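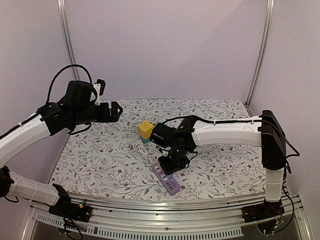

4.2 The shared-workshop build

The second build we looked at was put together in the back half of a shared workshop in Pemanberg by two members, Kauko Partanen and Shirin Vahidi, working mostly in the evenings. Their plan, as written on the workshop's project sheet, was a pair of arms that could "tidy a desk." We treat that phrase with some care. Over the months we followed the work, the desk shrank to a tabletop, and the tidying shrank to picking up, moving and plugging in a small set of household electrical parts.

Figure 3 shows the cell with a typical set of parts laid out: a power strip, a cube-shaped adapter and a coiled white cable. The two arms sit on a common rail at the front and reach in over the cloth. Pale panels close off the back and the sides. Partanen told us that the panels took longer than the arms did, and the build log bears him out. There are 30 entries in it that deal mainly with lighting, walls or the position of the rail, and 7 that deal mainly with grasping.

Figure 3. Two-arm cell at the Pemanberg workshop, with power strip, adapter and cable on the table.

The builders count this as time well spent. We are less sure. A closed cell with plain walls removes a good part of what makes a real desk hard, and results from inside it say little about what would happen on the bench next door. The printed cloth is a fair point in their favor, as its vines and flowers give the vision software something to be confused by. But it was the same cloth in every run they logged, and a pattern that never changes can be learned like anything else.

The choice of parts deserves the same question. A power strip is rigid, flat and easy to find. A cable is none of these things. In the logs we were given, the outcomes for the two are added together, so that 915 attempts appear as one total with one success rate. Vahidi agreed that this hides the cable, and offered to split the numbers by hand. We have left the combined rate out of our tables until that is done, and we would ask readers who have seen it quoted elsewhere to do the same.

Wiring was a running concern. Cables leave both arms at the base and hang below the rail, and several entries from May mention a connector that had to be pushed back in before work could go on. The log does not say whether the attempts just before such a repair were kept or thrown out. When we asked, the two builders gave different answers.

Neither of them claimed that the cell was finished, and most of the strong claims we came across were made by other people at the workshop. Still, the project sheet has not been changed, and it still says desk. We would describe the build as a careful piece of carpentry and wiring around a narrow test, and we score it in Table 2 on that basis, under "single-surface handling," next to the garage build from Section 4.1.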